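Threads > Open days > Mavosik robotics lab

Just back from the open day at the Mavosik lab in Tevgate and my feet hurt and I have to tell you all about it! Thread.

Went in at 2, figured I'd stay half an hour. They locked the doors behind me at 6.

First room was a talk on how a robot decides where to grab something it has never met before. I followed maybe half. The guy next to me asked great questions, so I just nodded along with him.

Then the Sastau demo, a little cart that finds its own way down the hallway. It stopped for a kid's shoelace! Stopped dead and waited! Big round of applause.

But the one I kept going back to was Eshun, their bin picking project. Big orange arm, metal fingers, and a bin with all kinds of stuff in it. Grapes (fake), a toy animal, a cup, a bright green box. You wouldn't believe how long grown adults will stand and watch a robot go after a box.

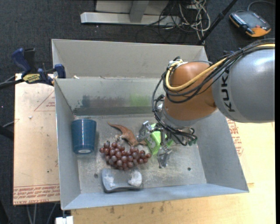 I asked what's hardest for it and they said soft or lumpy things, anything that shifts when you touch it. Makes sense, I have the same trouble with laundry.

Their goal is 100 picks in a row without a person stepping in. The whole room was rooting for it.

Next one's in January and it's free. I'm going, and I'm bringing my sister whether she likes it or not.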